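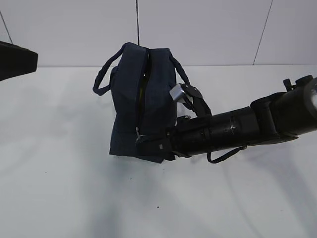
Figure 1. Tote bag held by one handle above the work surface, zipper partly open.

Bag Handling as a Test of Household Readiness
Final project report, Manipulation Lab course
Krisztina Somogyi

1. Background

Claims that robots are ready for housework usually rest on tasks with rigid objects: cups, blocks, boxes, plates. A large share of what people pick up at home is soft. Bags are a good case. A person who comes in from the store lifts a bag by whichever handle is closer, sets it down, opens it, takes things out, folds it and puts it away. None of those steps gets much thought, and most of them are hard for a machine.

This project asked how much of that sequence a robot arm with a two-finger gripper can do today without help. I restricted the question to one kind of object, a zippered fabric tote with two handles, so that failures could be compared with each other.

2. Task definition

The chore was split into four stages:

Lift: take hold of the bag and raise it clear of the table.
Place: set it down upright with the opening accessible.
Unzip: open the zipper far enough to reach inside.
Stow: move the bag to a shelf or hook.

A stage was scored as passed only if it ended in a state from which the next stage could begin. A bag that had been lifted and then dropped on its side counted as a passed lift and a failed place. I did not score speed, although I comment on it in Section 5.

3. Method

The full set comprised 996 attempts at single stages. Of these, 400 were lifts, which were given the largest share because every later stage depends on them. The remainder was divided among the other three stages. The bag was empty in all lifts. Starting position was changed between attempts by picking the bag up by hand and letting it fall onto the table from a low height.

Two control methods were compared. The first was a scripted approach using a detected handle position. The second was a policy trained on demonstrations recorded in the Mestby room during November. I refer to them as S and D.

Gripping force was held at one setting for both methods. An earlier report from this course (Lakatos) recommended varying force with fabric thickness, but I could not do so reliably and left it out.

4. Results

4.1 Lift

Both methods passed most lifts. The handles are the obvious target, and once one is between the fingers the bag comes up. Figure 1 shows the typical outcome: the hold is on one handle, the top edge tilts, the other handle stands free, and the fabric sags along the bottom. For carrying, this is good enough. It is a poor starting point for anything else, as the next stage showed.

Failures in the lift stage were of two kinds. In the first, the handle lay flat against the body of the bag and the fingers closed on both. In the second, the handle was twisted and rolled out of the grip during the rise. Method D recovered from the second kind more often, usually by regrasping lower down. Method S had no recovery step and simply continued upward with nothing in the gripper.

4.2 Place

Placing was where the chain usually broke. A soft bag hung by one handle arrives at the table corner first, and an empty one has no weight in the base to pull it level. It folds and then lies down. Method D sometimes dragged the bag sideways as it touched, which squared the base and kept it standing. The demonstrators had done this without being told to, and I had not noticed it in the recordings until I saw the policy do it.

4.3 Unzip

With a single arm the zipper moves and so does the bag. I got passes only when the body of the bag was held in a Bostitz clamp fixed to the table, and I do not consider those valid for a household claim. A second arm is the natural answer, one to hold the fabric and one to pull the tab. I ran a small number of two-arm attempts at the end of the project, too few to report as a rate. The tab itself was difficult: it is thin, it swings, and the fingers hide it from the camera at the moment it matters.

4.4 Stow

Hooks worked better than shelves. A free handle forms an open loop, and a wide hook can be found with some tolerance. On a shelf the bag slumped forward and fell in many attempts — the same problem as in 4.2, with a longer drop.

5. Discussion

Judged by the lift stage alone, the chore looks nearly solved. Judged as a sequence it does not, and I would be careful with any demonstration that stops once the object is in the air. Time is also a factor. A person finishes the whole chore before the arm completes its first approach.

The shop-floor case is more favorable. If bags arrive in a known pose and only need to be moved to a hook or a bin, Method S is adequate with an added check that the gripper is holding something. Brunel's fixture design from the previous project would probably remove most of the flat-handle failures, though I did not test it.

6. Limitations

One bag model was used. The lining and the outer fabric differ in color, which helped detection at the opening and may not carry over to other bags. Lifting a loaded bag was not attempted. Lighting was constant throughout.

7. Further work

Repeat the place stage with weight in the base.
Record two-arm demonstrations for the zipper.
Add a slip check to Method S and rerun the lifts.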